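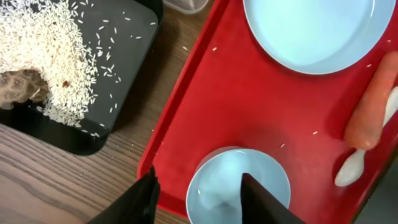 Dorgate Canteen: Tray Return and Table Clearing

Gallery page, April 2022
Compiled by Kelechi Ajayi

These pages record how used trays are cleared at the Dorgate canteen. The room serves 133 lunches on a normal weekday, and the clearing tables handle more than 3,000 trays in a full month. Earlier pages covered the serving line and the dry store. This one covers the clearing table only.

The order of work is the same at every table. Waste comes off first, then food scraps, then spoons, then bowls and plates. The tray is wiped last and stacked face down. Spoons go into the rack before the dishes do, as they are easily lost under a plate.

Rice is the main nuisance at this stage. Single grains stick to a plastic tray as they dry and will not come off with a quick pass of a cloth. The method used at Dorgate is a damp cloth laid flat for a short time, then one wipe toward the short side. A dry cloth moves the grains to the rim and leaves them there. Whole vegetables are picked off by hand and go in the food bin. They are not scraped, which marks the tray.

The house set is one tray, one plate, one bowl and one spoon. Okemance supplies the trays and Bashir the dishes. Breakage has been low since the change to plastic bowls in September, with 67 pieces written off before the change and 2 after it.
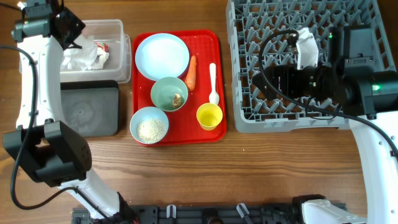

Table layout follows the Tundex plan, which was adopted for all clearing stations last year. Each item has a fixed place, and the distance from tray to rack is kept short so that dishes are not carried over the floor. The container on the table is clear plastic — staff can check it for a stray spoon before it is emptied. Crumpled tissue fills up space faster than anything else and should be pressed down, with wrappers put in on top. The red tray stays in the center of the table while it is being cleared, and the gray dish rack keeps its own spot on the same tabletop.

Wooden tops are wiped along the grain at the end of service and left bare overnight. The dark mats are lifted, shaken out and washed separately. Marks that remain after washing are noted on the station sheet, and the mat goes back into use unless the surface has started to lift.

Next page: rack loading and drying times.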